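Sonthorpe, house rules for tabletop work, May, continued
12 shares | 4 comments

Carried over from the morning page. Draft 3 of the rules is on the shared drive under Lenuva. Hülya has read it and wants it shorter. Facundo has read the first half. What follows is my own working through the clauses against the cutlery and bowl task, with changes to go into draft 4.

Clause 1, layout. The draft says "objects to be placed as per the layout sheet". Too loose. The sheet gives positions but nothing about which way round an item faces, and the handle direction matters for the spoon and fork. New wording: position and orientation to be given for every item, with orientation stated relative to the near edge of the table. Tolerance on position 20 mm. No tolerance on orientation yet, Hülya to propose one.

Clause 2, items not in use. The draft allows anything to stay on the table so long as it is not the target. I would keep this. A table cleared down to the target alone gives tidy results that do not carry over to a home. But every item present must be on the sheet, the cup included, even if nothing in the task touches it.
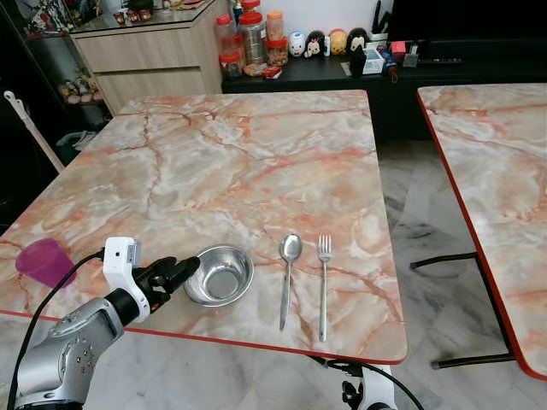

Clause 3, approach speed. Free travel is as set in Katiyar and we leave it alone. Within the last stretch before contact the limit is 30 mm/s at the fingertips. Facundo asked if this applies when the arm backs away as well. It should. Most of the knocks in the old log were on withdrawal, when a finger was still inside the rim of something. Wording to read "approach and withdrawal".

The limit is to be checked from the logged joint data, and the figure typed into the settings page is not to be taken as proof. Katiyar rounds the value on saving. Reported to them last month, no answer so far.

Clause 4, rims and shiny surfaces. New clause. Polished steel gives poor depth readings in the middle of the bowl, where it picks up whatever light is overhead. The rim is better but still patchy. Rules:
- grasp point on a steel bowl to be taken from the rim, never from the inside surface
- if the rim is broken up in the depth view, re-take before moving
- no shading of the bowl by hand or card during a run
- lights as found. Note the state of the lights in the run sheet

Hülya would like matt bowls for the reference runs. I am against. The trial homes will have steel and we would only be putting the problem off. Left open.

Glossy table tops belong under the same clause. The table finder in Lenuva was set up on a plain top and it treats strong veining as edges now and then. Operator to confirm the fitted table plane by eye before the first run of a session and after any table is shifted.

Clause 5, disturbed objects. This took up most of the afternoon. Draft 3 says that if an object is knocked, the run is void. Taken strictly that would strike out a good part of the 116 runs in the Videro set, including plenty where the target was handled correctly. Proposed split:

5a. Target disturbed before grasp: stop, mark the run as failed, reset.
5b. Other object disturbed, still on the table, clear of the arm's path: carry on, mark as "disturbed", name the object.
5c. Any object off the table or under the arm: stop button, no reaching in, arm parked before anyone goes near.

A cup lying down counts as disturbed only if the sheet has it standing. Sounds obvious, but we have two people marking the same runs differently on exactly this point. The sheet must say "upright" or "on side" for anything that can roll.
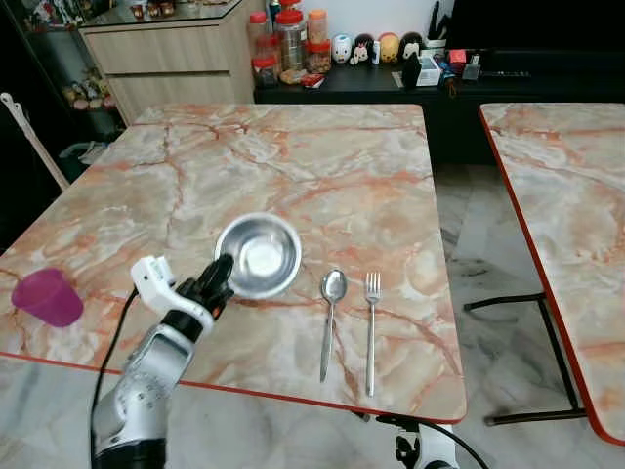

Fingers at the left rim of the bowl. Cup on its side, far left. Reference for the wording of 5b.

Nothing is to be put right by hand in the middle of a run. Facundo has been doing it and says it saves time, which is true, but the logger has no way of showing it and whoever marks the run later sees an object jump. If it must be moved, end the run first.

Clause 6, cables. Wrist cable to have enough slack for full reach and must not be able to pass between fingers and object. Check by driving the arm slowly to the far corners of the work area once per session. Any loop hanging below table height is to be kept off the floor and clear of feet. Draft 3 had cable ties at fixed spacing. Struck out – they pulled at the connector when the wrist turned. Soft straps only, and leave the last joint free.

Clause 7, neighbouring furniture. Where a second table stands next to the working one, its position goes on the sheet along with the gap. It also goes into Katiyar as a keep-out box. At present it is left to the operator to remember.

Clause 8, people. Nobody within reach while the arms are live. The person with the stop button does nothing else, so no run sheets and no phone. Change over after 20 minutes. Hülya thinks this is too short for a task where the arm moves this slowly. I have left it in. Attention goes sooner on slow tasks, in my experience, though I have no figures for it.

To do
- rewrite 1 and 5, send to Hülya
- ask Facundo for the second half of his comments
- re-mark the Videro runs under 5a and 5b, one marker for the lot
- check the withdrawal speed in the older logs, if the joint data was kept
- orientation tolerance for spoon and fork still missing

Share (12) Comments (4)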